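March 28, 2019

# Drisent order of service kit, the print-at-home one

Bought this in January when my aunt died. Funeral was in Illholm, small chapel, and the job of doing the order of service fell to me as the one with a printer. Meant to write this up weeks ago. Doing it now with the box in front of me before it goes to the charity shop.

What you get: 40 cards, pre-scored down the middle, A5 when folded. 40 envelopes. A sheet of tissue you don't need. A leaflet. A code for the templates on the Drisent site. The card is 200 gsm, cream or white, I had the cream.

Short version – good card, poor templates, would buy again if I was in the same hurry. Long version follows.

## The card

Best thing in the box. Proper weight, folds clean, doesn't crack along the crease even with a dark photo printed right across it. I've folded my own from ordinary card before, for a christening, and the spines looked chewed. These didn't. The cream is a soft one, not yellow. Photos of older people come out well on it, black and white especially. Colour went a bit warm. Hers was a holiday photo with a lot of sky and the sky turned slightly green on the first go, so I dropped the colour a notch and it was fine.

My printer is nothing special, an inkjet with a rear feed. Front tray jammed twice, back feed took them happily one at a time. If yours only has a front tray that curls the paper round, try one card before you commit to the lot. The leaflet does say this but on the back, in grey.

Ink needs a few minutes before you fold. I stacked the first few straight away and got a ghost of her face on the next card along. Upsetting at the time. Spread them out over the bed after that.

## The templates

Oh dear. The code worked first time, no complaint there, and there's a decent choice of covers. But half have doves. The ones without doves have a sunset. There is one plain cover, called Simple 2 (never found a Simple 1), and that's the one I used.

Inside pages are where it goes wrong. You fill in boxes – name, dates, place, then the running order – and the boxes don't grow. A hymn with four verses won't fit. It doesn't warn you either, just chops the last verse off and the preview looks fine becuase the preview only shows the top of the box. I caught it on the test print. Someone tired might not, and you're always tired doing one of these.

The way round it is to make the text smaller, but then it goes smaller everywhere, and there were plenty of people coming who'd be reading without the right glasses. In the end I left two verses out and the minister was fine about it. We sang the ones that were there.

Other grumbles:

- You can't move the photo once it's placed, only swap it. So crop it first in something else.
- Dates come out as numbers unless you pick "long date" from a menu at the bottom of a seperate page.
- "Celebration of the life of" is fixed on most covers. She'd have hated that. Simple 2 lets you change the wording.
- The dash between the birth and death years is a tiny hyphen. Copy a longer one in from somewhere else and it keeps it.
- It logs you out if you go off and make a phone call. There are a lot of phone calls. Save as you go.

The saving does work, I'll give it that. Came back next morning and it was all still there, and my sister could open the same file from hers and fix the spelling of the crematorium.

## The envelopes

Why. Who puts an order of service in an envelope. They get handed out at the door. I suppose if you're posting copies to people who can't come, and I did post a few, to her old bowls lot and a cousin abroad. So a few used and the rest are in the drawer. Nice envelopes, mind. Gummed, taste awful, use a sponge.

I'd rather they'd put in more cards. You will spoil some. I spoiled the ones with the ghost face, one upside down, one where I'd printed the inside on the outside. Had enough in the end, just, and people shared. Couples always share.

## Against the others

Looked at two before buying.

Alexiou will print the whole thing for you and post it. Lovely samples, came in the post next day. But they want the final text signed off early and we didn't have the readings settled till the night before. If your family can make up its mind, go with them, it'll look better than anything from a home printer. Dearer, and you'd expect that.

Skokadis is all online, no card in the box, you download a file and print on what you've got. Cheaper again. The layouts are much better than Drisent's, the text flows over to the next page like it should. I only found out afterwards that you can set it to the same size, so the thing to do might be Skokadis for the layout and the Drisent card to print it on. Haven't tried it, so don't take my word. The funeral director also offered, and I said no out of pride more than anything. Ask yours what's included before you go buying anything, it may be in the price already.

## How long it took

An evening for the words and most of the next morning for the printing. The words were the slow part. Finding out what year she moved to Illholm. Whether it was the first or second choir. Whether to put her middle name in. No kit's going to help with that, although the leaflet has a page of prompts (jobs, places, clubs, pets) that I thought was a bit much and then used nearly all of.

There's a sample wording for the back page as well, the "family would like to thank you" bit and where to go afterwards. Used it almost as it stood. Just check you've changed the name of the venue. I hadn't, first print, and we'd have sent everyone to "The Venue Name, Town".

## Would I

Yes, for a small funeral with not much notice, a back-feed printer and short hymns. No if you want it to look like it came from a shop, or you've got long readings. Four out of five for the card, two for the templates. Customer service answered my email about the chopped verse in a day, said they knew about it. No idea if it's fixed since.
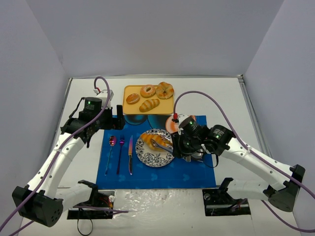 *Reading time: 5 min*

Comments are open. If anyone's tried the white card with a laser printer, please say how it went, I've been asked and don't know.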